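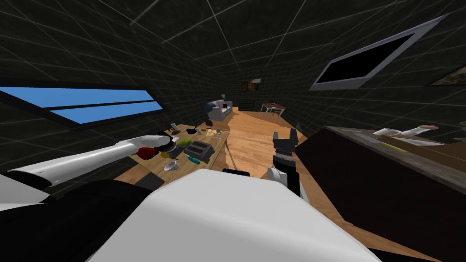
At Haugland, where I work since eight years, we used to prepare the holiday apartments by hand. I mean the small things: after each guest somebody must clear the table, put the cups back, find the screwdriver that was borrowed from the drawer and bring it to its place. We have 82 apartments, and in December all of them are full.

Last winter the management told us that two robots would come to help. Before they came, we had to practice with them in simulation. I was one of the four cleaners chosen for this, I think mostly because I had once fixed the printer.

So now I spend two mornings a week at a desk in the office, steering a white robot with two arms through a room that exists only in the computer. The table there is as messy as the ones I know. A cup lies on its side, a green fruit is next to the toaster, tools are left between the kitchen things. The person who built this room has surely seen how people leave a table when they go on vacation.

My teacher is Murali Kartha from Lallham, the company that makes the software. He is patient and he speaks slowly for me, but I told him he doesn't need to. In the first week I did 80 tries at picking up objects and I was ashamed of most of them. With my own hand I don't think about where my elbow is. With the robot I must think about the elbow, the wrist and how wide the fingers are open, and after one hour my head is tired in a new way. Before, it was my back.

What has changed for us? The pay for the training hours is the same as for cleaning, and some colleagues think it should be more. I agree with them. Two women from my team asked not to be trained, and they were moved to the laundry, which they did not ask for. This was not handled well. We talked about it at the meeting on 7th September, and the manager promised that nobody will lose hours before the end of next year. I wrote the promise down in my notebook — I like to have such things on paper.

I also miss the talking. Two people making a bed will talk about everything, their children, their teeth, the price of eggs. At the desk I wear headphones and Murali is a voice in them.

Next month I go with the real machine into apartment 142, together with my colleague from the second floor. She will do the bathroom and I will do the table with the robot. I asked for a whole morning for it, and they gave us two hours.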